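Tundano gripper kit, week one. Short posts, I'm typing between runs.

1/ Got the two-arm version with the wrist cameras. 1767 for the set, and yes that's with the finger tips. Ramasamy wanted more for theirs and the arms were slower.

2/ Setup took 3 hours. Manual is 16 pages and skips the part where you set the grip force. It's in the app, second menu, under "tools" for some reason

3/ First jobs were easy stuff. Foam blocks, a sponge, pill bottles. Boring, fine. Moved on to cables, the reason I bought it. I do small office network installs around Skumdale and I want something that can sort a pile of leads and hold a plug while I do the rest.

4/ Blue Ethernet cable, plug end up between the fingers. Black one poking out of the bundle next to it, two wall adapters on the shelf too, so not a tidy test. 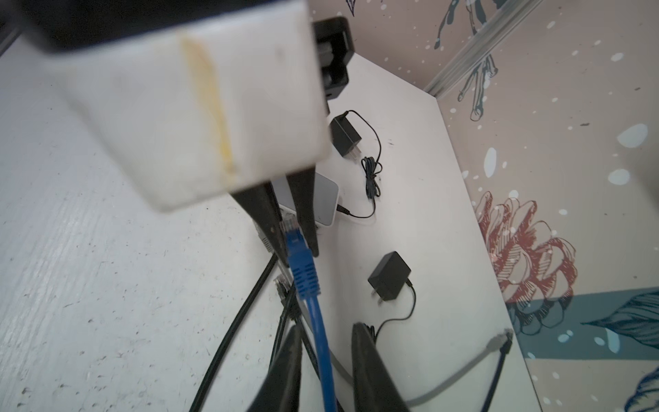
5/ Grip force
Default is too strong for plugs imo. Turned it way down. Pointed tips are good for getting into a tangle, not so great on anything round.

6/ Camera
Wrist view is close up and the housing eats a corner of it. You get used to it. Wish they'd moved the lens out a bit.

7/ Support
Wrote to them about the menu thing, got a reply in 24 hours. Short but usefull.

8/ Mornar sells softer tips that are suposed to fit. Ordered a pair, will post when they come.

9/ Keeping it for now. If you only need pick and place on boxes, get something cheaper. For cables I'd want the softer tips first, then ask me again in March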